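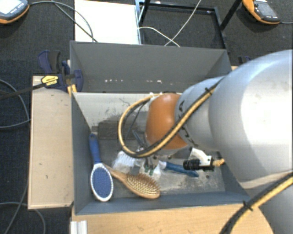
Got home from the Bunside meeting a little after 8 and I am still too wound up to sleep, so I'm writing it all down while the tea cools. It was the county transit people again, out to talk with those of us along the valley route about what happens to the morning bus. The hall was fuller than I've ever seen it, with folks standing along the back wall in their coats, and I ended up squeezed in next to the Tapia crowd, who had all driven down together and brought a bag of oranges to share, bless them.

The plan, as far as I could follow it, is to drop the early run between Kanero and Solus and make up for it with two later ones. Fine for shoppers, I suppose, but the clinic shift starts before either of those would get anybody there. A woman near the front said so very nicely, and then a man behind me said it a good deal less nicely — I was secretly glad of both. The mayor of Tapia asked for the rider numbers and was told they'd be posted by the end of October. We'll see!

I did get up and speak, though my knees were going. I said I'd ridden that bus for more than 30 years and would happily pay the higher fare to keep it, and I got a bit of clapping, which was kind. The county vote is in three weeks. I promised to take a sign-up sheet around our road before then, so I had better find my good clipboard, and a pen that works.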